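Support > Furniture > Round tables > Set-up and care

Section 4. Placing the table in a shared room

Before you start, please read the whole section one time. It is valid for the Ovell round table with light wooden top. For the Wamport square model, see section 5.

4.1 Choosing the position

1. Sweep the floor where the table will stand. On a glossy floor, also wipe it with a dry cloth, so that small grains do not scratch it under the feet.

2. Lay the paper circle from the box on the floor. It has the same size as the table top. Move it until you are satisfied, and mark the edge with tape at two points.

3. Keep 95 cm free between the edge of the table and the nearest wall. If there is a row of chairs along the wall, measure from the front of the chairs and not from the wall.

4. Look where the cables go. A power strip must not lie under the feet of the table, and also not in the way where people walk.

CAUTION: Do not pull the table over a cable. Lift it with two persons, one on each side.

4.2 Levelling

5. Press with the flat hand on the edge of the top, at four places. If the table moves, turn the foot on that side to the left, a half turn each time.

6. Tighten the ring of each foot by hand. Do not use pliers.

Note: On a new floor the table can need levelling again after some 35 days. We advise to check it on a Friday, when the room is quiet.

4.3 Chairs

7. Office chairs with wheels are suitable. Set the height so that the armrests, if there are any, pass below the table top and do not hit the edge.

8. Place the first chair with 35 cm between the seat and the edge. The backrest of a mesh chair can face the table when the chair is not in use, but please do not hang bags on it.

4.4 What may stand on the table

9. Small open containers for pens or notes can stay on the top. Put a felt pad (part 284, Rizvi bag) under each one which has a hard base.

10. Do not sit on the edge. The top is made for a load of 100 kg, spread over the full surface.

CAUTION: Hot cups leave white rings in the oil. Use a mat.

If a foot is missing from your box, write to Wustent with the number of the delivery note and we will send one.

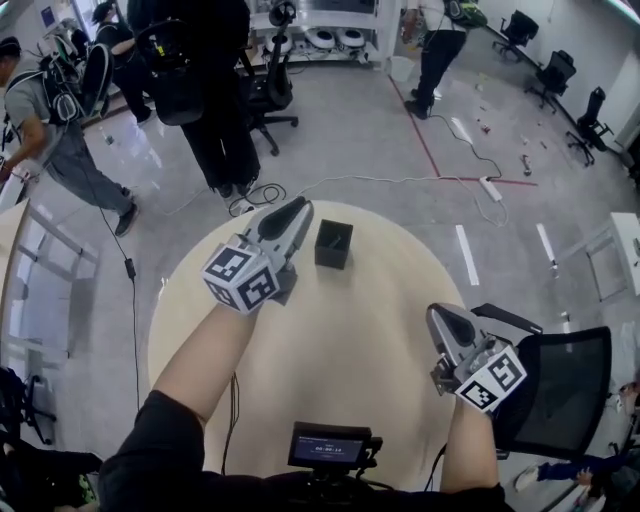
Please keep the paper circle also after the set-up. You will need it again when the table moves to another room, and it is not sold separately.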